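Trallholm 拆装数据集说明

谢谢你点进来看这份说明。Trallholm 是我们在 Clarkus 项目下整理的一套腕部视角操作数据，内容集中在一件事上：让机械臂在打开的台式机机箱里，把内存条拔出来，再插回去。听起来很小的一个动作，做起来却花了我们比预想多得多的时间，所以文档写得啰嗦一些，还请多包涵。

整套数据共 1,230 条轨迹，来自 3 种主板，由 2 个工位采集。每条轨迹包含腕部相机的彩色图像、关节角、夹爪开合量和六维力信号，另附一句中文任务指令。八月的版本重新对齐过力信号的时间戳，如果你手上还是更早的下载，建议换掉，旧版在接触瞬间会有明显的错位。

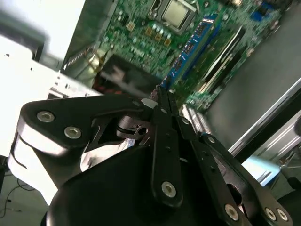 我们的方法叫 Srisuk，思路是把“靠近”和“接触”拆成两段策略来学。靠近段只看腕部图像，输出夹爪相对插槽的位姿；接触段再把力信号加进来，用小步长慢慢修正。之所以这样分，是因为腕部视角里主板常常是斜着的，像这块绿色主板，蓝色内存条沿对角线伸向右上方，旁边还有一条和它平行的深色扩展插槽，早期模型很容易把两者认错。后来我们在靠近段加了一个方向预测头，并对图像做大角度旋转增强，这类错误少了许多。金属机箱的反光也很烦人，内侧面板经常亮到发白，训练时请保留亮度扰动，不要图省事关掉。

数据按主板型号划分训练集和测试集，同一型号不会两边都出现。评测脚本放在 Findthorpe 目录里，默认每个任务尝试 4 次，取平均成功率。您若改了次数，麻烦在报告里注明，方便大家互相比较。

已知的不足也交代一下：目前没有带锁扣损坏的插槽，线缆遮挡严重的样本也偏少，夹爪只有一种，换了别的末端恐怕要重新标定。力传感器的零点每天开工前校一次，当天内的漂移没有补偿，对绝对力值敏感的朋友请自己先减去每条轨迹开头的均值。

遇到读不出来的文件，欢迎提 issue，附上轨迹编号和报错信息就好，我们看到都会回。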